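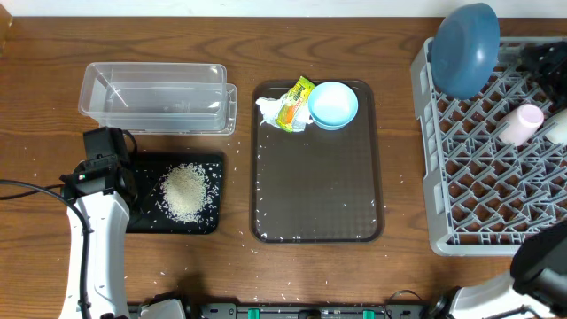
**Is the Edbridge gripper ready to replace the Plustitz one on both arms?**
Only on the left, and only after items 3 and 6 are closed.

Bench check, gripper comparison, Tue 5 June
Cell: two-arm table, food handling and dishes

- [x] 1. Arm bases tight on the rail. Fine.
- [x] 2. Rail clips seated. Fine, though I don't love clips as a long-term answer.
- [ ] 3. Cables clear of the full sweep. Open. The left cable has too much slack for my taste. Tie it back and run the sweep again.
- [x] 4. E-stop reached from either side of the table. Tested 2 times, stopped both times.
- [x] 5. Finger pads clean before start. Rice grains get everywhere, so check again at every break.
- [ ] 6. Grip force limit set in the controller. Open. The Edbridge sheet claims a limit of 14 N. Our gauge hasn't confirmed it, and I won't sign for a number off a sales sheet.
- [x] 7. Camera mount locked, view covers mat, tray and rack.
- [ ] 8. Right gripper clears the dish rack pegs at lowest height. Not accepted. One slow pass proves very little.
- [n/a] 9. Ramanauskas controller swap. Not fitted. Put off until September.

Comments

Prunudbridge says its own trial ran 900 cycles without a drop. With what load? Their report doesn't say, and a plastic cup is not a bowl. Please don't quote that figure in ours.

Keep speed at the low setting until 3, 6 and 8 are ticked.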